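My Semester With Lono

14 comments · 37 shares

I promised to my cousin that I would write in English at least once in a month, and I already missed two months, so this will be a longer post. It is about the robotics club at my college and the chemistry task that has eaten all my evenings since the autumn.

The club meets in Mahmoud Hall, on the floor under the library. Our adviser is Barrett Calloway, who teaches control theory and who lets us stay until nine in the evening if we promise to turn off the lights. We are 12 students. Most are from mechanical engineering, a few from computer science, and one is from music, and she is better than most of us at soldering. I joined because my roommate told me there was free coffee. The coffee is bad, but I stayed.

Each year the club chooses one big task. Last year they tried to fold towels, and the older members still do not like to talk about it. This year the task is called Zorkholm, which is the name of the small student competition where we will show it in spring. The rules are one page long. A robot arm must work with simple lab glass: take a test tube from a rack, pour it in a beaker, put the tube back. There are extra points if the tubes can be taken from a cup, where they lean in every direction, and be put in the rack standing straight. You lose all points of the round if you break something.

Our arm is called Lono. I do not know who gave it this name, it was already written on the cabinet when I came. I wanted to work on the vision part, but that group was full, so I was put in the group for grasping. In the beginning I was disappointed. I thought that closing two fingers is not an interesting problem. After one week with glass I changed my opinion completely.

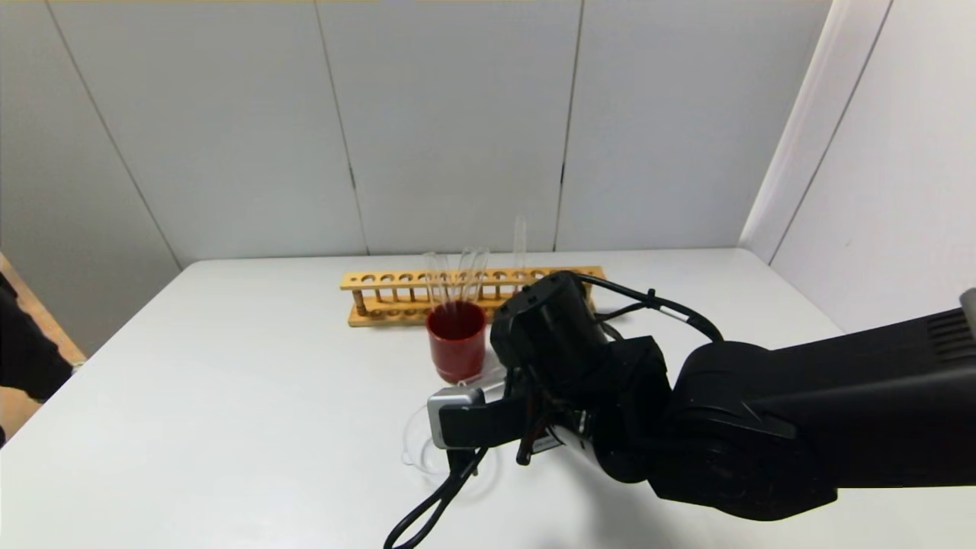 Do I need to know programming to join the club?

Members can start without any programming. In the first month you learn to move the arm by hand and to write good notes about each attempt, and after that an older student sits with you for the code. It helps if you are patient. I came with one course of Python and it was enough.

Now about the glass. A test tube is clear, the beaker is clear, and our table is white. For a person this is nothing, because you move your head a little and you see the shine on the rim. For our program it was terrible. It would find the rack very well, because the wood has a color and the holes are round and regular. It would find the red cup also. But the beaker it would put in a different place in every try, or it would decide that the shadow is the beaker.

We tried many things. First we wanted to put a dark cloth on the table, but the rules of Zorkholm say that the table must be white. Then we put color in the water. We use food color from the supermarket, red for the tubes and blue for the beaker, so at least the program can find the liquid, and from the liquid it can guess where the glass is. It is a little bit cheating, but the rules permit it. My hands were pink for most of November and my mother asked on the video call if I am sick.

The second problem was how hard to close the fingers. If you close too softly, the tube turns in the fingers when the arm tilts. If you close too hard, well, we have a box for broken glass and it is not a small box. I spent two full evenings only with one number in the settings file, making it a little bigger and a little smaller. Barrett Calloway came by with his bicycle helmet still on his head, looked at my notebook, and asked me why I change the force and the speed in the same attempt. I had no good answer. From then I change only one thing and I write it down before I press start.

The pouring itself was easier than I was afraid. You turn the wrist slowly, you stop for a moment, you turn it back. What is difficult is the return. The tube has to go in a hole which is only a little wider than the tube, and if the bottom touches the rail, the whole rack moves back and then all the positions are wrong for the next tube. I proposed to fix the rack with tape. The others said no, because in the competition we cannot use tape, and they were right, but I was angry for one evening.

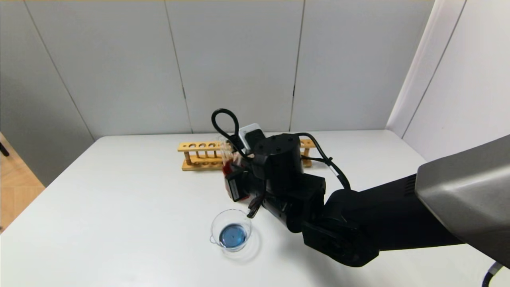
What we do at each meeting

I write this part for the first-year students who asked me by e-mail, because my answers were each time a little different.

We begin with the glass. One person washes the tubes from last time and looks at each one against the lamp. If there is a crack, even a very small one, it goes in the box. Another person starts the arm and moves every joint once, slowly, while the others keep their hands away from the table.

Then we place the objects. We have a program called Grirkilo, written by a student who already graduated, and it tells us where to put the rack, the cup and the beaker so that the attempts are not all the same. It also saves what the arm did. The program crashes when the name of the folder has a space in it. Please do not use a space in the name of the folder.

After this we run attempts until somebody is hungry. One person drives, one person writes, and we change after a while, because the driver becomes tired in the eyes and begins to make silly mistakes. Before the winter break we passed 2000 saved attempts, counting the bad ones. We keep the bad ones too. Barrett Calloway is very strict about this and he once made us restore a whole evening of failures which I had deleted to save space.

The cup is the part I like the most now. When the tubes lean together, you cannot just come from above and close. You have to choose the tube which is not under another one, take it close to the top, and lift it in the direction it already leans. I noticed I do the same thing at home with pens in a mug. 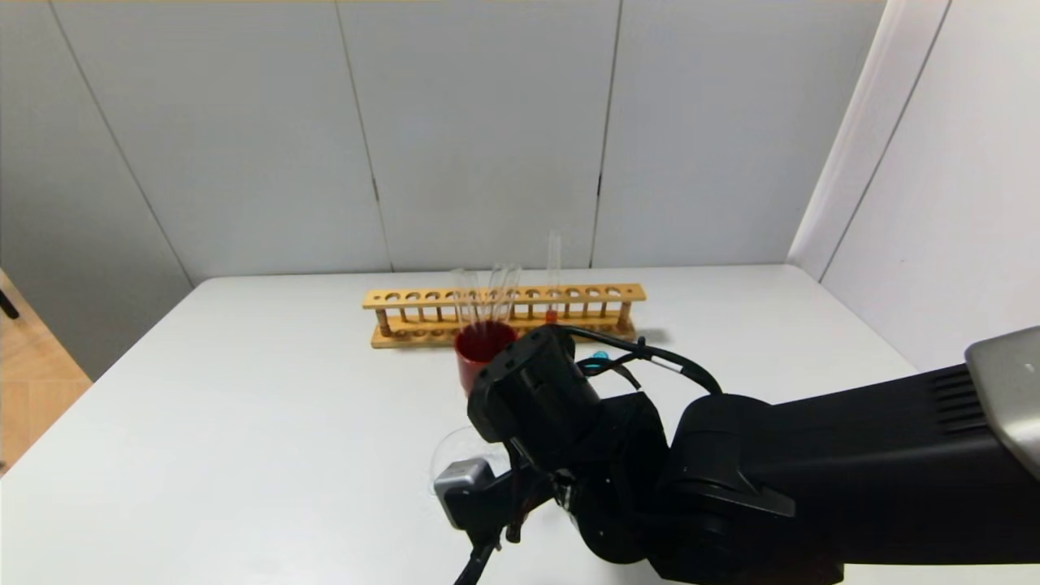 I did not learn to see which tube is free in one day. For weeks I took the one that looked nearest, and its neighbor came up with it and fell on the table. The music student, who has very steady hands, suggested that I should wait for a moment after lifting, just a little bit above the cup, so the second tube can slide down by itself. We put this pause in the program and it is still there. The vision group complains that it makes us slow. We are slow, it is true. A round in the competition has a limit of time and we are still over it if everything is done from the cup.

So for January we have a list. The pause should become shorter. The cable under the gripper must be tied better, it hangs low and I do not like how close it comes to the beaker when the wrist is turned. I also want to try a new shape of finger with a soft inside, if the workshop has time to print it. And somebody has to buy more blue color, I think it is my turn.

If you study with us and want to see Lono, come to Mahmoud Hall in the evening and knock strongly, the door is thick. In the next post I will write about the exam in thermodynamics, if I pass it.

14 comments · Share this post (37)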